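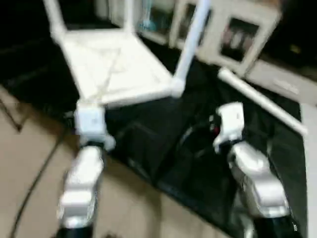
Dirnura

Dirnura is a two-armed robot designed for building at home and in small shared workshops. It was developed by Shota Honda in Lamville and is used mainly for handling light frames, stools and shelving made from plastic pipe.

Design

The robot has two arms of equal reach, each ending in a two-finger gripper. The arms are mounted on a common base and can be driven together or separately. Each joint is controlled by its own motor board, and all boards share one data line. The maximum load per arm is 800 grams with the elbow bent and less at full reach. Opening width of the fingers is 60 millimeters, enough for the pipe sizes sold for home use.

Head-level vision supplies the operator's view and is also recorded for later playback. At high arm speeds the recorded view blurs, and speed is therefore limited during fine work such as lining up a pipe end with a socket.

Construction

The first version was built in a rented garage and had a single arm. A second arm was added after tests showed that one gripper could not hold a frame steady while pushing a pipe into a joint. The control software, named Marino, was rewritten at that time so that both arms could follow one motion plan. The parts list has 22 entries, of which 17 can be made on a hobby printer. Wiring diagrams were released in January under an open license.

Operation

Work is normally done at floor level. The object is placed between the arms, and the grippers approach it from both sides. Power and data cables should be routed behind the base before the arms are enabled. The arms have no force sensing; contact is estimated from motor current, and thin-walled pipe may be marked if the current limit is set too high.

Variants

Dredevley is a shorter version for bench use. It has the same grippers and boards but omits the lifting column.

See also: Marino (software); Pipe joint; Parallel gripper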